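## 4. Préparer la table et appliquer l'huile de finition 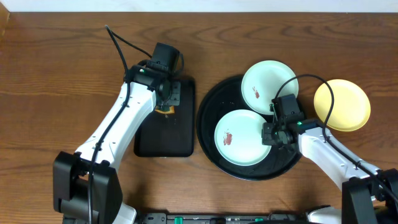 *Fig. 4 – Plateau en bois brun-rouge, veinage sombre bien visible.*

Vous voilà arrivé à l'étape que beaucoup de nos clients préfèrent, et nous les comprenons ! Votre table Trotholm est montée, les pieds sont serrés (voir la section 3), et il reste à lui donner la finition qui la protégera des repas de famille, des verres oubliés et des devoirs de mathématiques. Prenez votre temps, mettez un peu de musique si le cœur vous en dit, et prévoyez une demi-journée tranquille plus une nuit de séchage.

### 4.1 Ce qu'il vous faut

- le flacon d'huile Rornau fourni dans le carton B (100 ml, bouchon à visser) ;
- deux chiffons de coton qui ne peluchent pas (un vieux drap bien lavé fait merveille) ;
- la feuille abrasive grain 224, rangée dans la pochette des vis ;
- une brosse douce ou un aspirateur avec embout brosse ;
- des gants fins.

> **Remarque.** Le grain 224 est une référence propre à Prandel. Si vous avez égaré la feuille, un grain 220 du commerce convient tout aussi bien.

### 4.2 Préparer le plateau

1. Débarrassez entièrement la table et posez-la dans une pièce aérée, à l'abri du soleil direct.
2. Passez la brosse dans le sens du veinage, sans oublier les chants ni le dessous du rebord, où la poussière d'atelier aime se cacher.
3. Poncez très légèrement, toujours dans le sens du fil. Il s'agit de caresser le bois : trois ou quatre passages suffisent largement.
4. Essuyez avec un chiffon à peine humide, puis laissez sécher 30 minutes.

**Attention :** n'utilisez jamais de paille de fer. Elle laisse dans les pores de minuscules particules qui noircissent au premier contact avec l'eau, et ces taches-là sont bien difficiles à rattraper.

### 4.3 Appliquer l'huile

1. Agitez le flacon, enfilez les gants et versez une petite quantité d'huile sur le chiffon, pas directement sur le bois.
2. Étalez en longues bandes, d'un bout à l'autre du plateau. La teinte va foncer sensiblement ; elle s'adoucira un peu en séchant.
3. Laissez pénétrer un quart d'heure, puis essuyez tout l'excédent avec le second chiffon. Si la surface colle encore sous le doigt, essuyez de nouveau.
4. Laissez sécher une nuit et recommencez une fois. Les plateaux très exposés (cuisine, véranda) apprécient une troisième couche.

**Danger :** les chiffons imbibés d'huile peuvent s'enflammer tout seuls s'ils restent en boule. Faites-les sécher à plat, dehors, ou plongez-les dans un seau d'eau avant de les jeter.

### 4.4 Les premiers jours, puis les années

Pendant la première semaine, ménagez votre table : pas de nappe en plastique, pas de plat brûlant, et un dessous-de-verre pour chaque boisson. Ensuite, vivez normalement. Un chiffon humide et une goutte de savon noir suffisent au quotidien.

Nous vous conseillons de renouveler l'huile une fois par an. Benedetta Piras, qui dirige notre atelier de finition, le fait chez elle chaque mois de septembre, quand les fenêtres peuvent encore rester ouvertes et que le chauffage n'a pas repris.

Pour une rayure superficielle, reprenez simplement les points 4.2 et 4.3 sur la zone abîmée, en débordant largement tout autour afin d'éviter l'effet de pastille. Pour une entaille profonde, demandez le bâtonnet de cire Lo Presti assorti à votre teinte auprès de votre revendeur.

Passez maintenant à la section 5 pour la pose des rallonges.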